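Ticket 647: Fasting calendar on the recipe site hides recipes on the wrong days
Opened by: Balthasar Berchtold
Status: resolved, left open for comments
Product: Senanier recipe plugin, Gowda theme

Hello dear friends at the help desk, and a happy new year to all of you! I'm writing on behalf of our parish cooking blog (the Skastmont Kitchen, if you've ever stopped by) and I'm sorry this is going to be a long one. I never know which part you'll need, so I'm putting in everything.

We use the plugin to tag each recipe as strict fast, oil allowed, fish allowed, or feast. The front page is supposed to look at the church calendar and show only what fits the day. It worked beautifully all through the Nativity fast. Then on Jan 8, 2024, I opened the page over my morning coffee and found nothing but lentil soup and plain boiled potatoes, on a day when our parish was still very much eating cheese!

## What I see

- The banner at the top says "Strict fast day."
- The feast recipes are gone from the front page, but they still come up if I search for them by name.
- The meal planner (the little week view on the side) shows the right thing, so the planner and the front page disagree with each other.
- My sister-in-law sees the same on her phone, so I don't think it's my old laptop.

I should mention that our parish keeps the old calendar, and the blog has always been set that way. I checked that box myself when we first put the site up, and I remember it well because I checked it wrong the first time and got a very kind email from our priest.

## What I tried

1. I cleared the cache, both the one in the browser and the one in the plugin. No change.
2. I switched the calendar setting to "new," saved, switched it back to "old," and saved again. For a moment the banner was right, and I got all excited, and then I refreshed and the strict fast was back.
3. I turned off the other plugins one by one, which took most of an evening. The print button, the newsletter box and the photo slider made no difference at all. I left them off overnight just in case and then forgot to turn the newsletter back on, so if any of you subscribe, my apologies.
4. I opened a recipe that had vanished (the walnut bread) and looked over its tags. They were fine. I also tried saving it fresh, and it saved without a fuss, but the recipe still didn't come back to the front page.

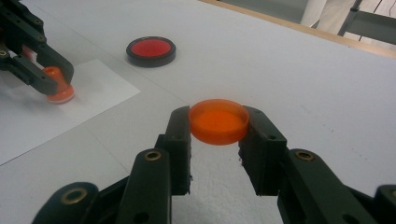
5. I exported all 57 of our recipes and read the dates in the file. Every one had the right fast level next to it, as far as I can tell, though my eyes were getting tired by the end.

After that I stopped, before I could make things worse.

## Reply from Nolov support

Hi Balthasar, thank you for such a thorough write-up, and please don't apologize for the length. Your second step gave it away. The banner coming up right and then flipping back tells us the setting is saved properly, but something is writing over it when the page reloads.

Could you go to Appearance, then Gowda, then Seasonal Banner, and tell us what's in the box marked "Calendar source"? The theme has its own copy of that setting, and after the last theme update it may have gone back to the default. If it says "Theme," please change it to "Plugin" and save. Then clear the plugin cache once more and give the page 12 minutes before you check it, as the front page list is rebuilt on a timer.

## Follow-up from Balthasar

Well, there it was, plain as day: "Theme." I don't believe I've opened that screen since June. I changed it, cleared the cache, went and put a pot of beans on to soak, and when I came back the banner said "Fast-free" and there was my walnut bread, right up top where it belongs. The planner and the front page agree again too. Thank you so much!

I have 2 small questions left, whenever you have a minute. Will the next theme update switch it back again? And is there a way to have the oil-allowed recipes show up on fish days as well? People here would like to see both, and at the moment I'm tagging those twice by hand.

## Reply from Nolov support

So glad the bread is back! The updated theme keeps whatever you've chosen, so you shouldn't have to touch that box again. For your other question, look under Fast Levels for the option called "Include stricter levels" and turn it on for fish days. You can then take off the double tags whenever it suits you. We'll leave the ticket open through the end of the week in case anything else comes up.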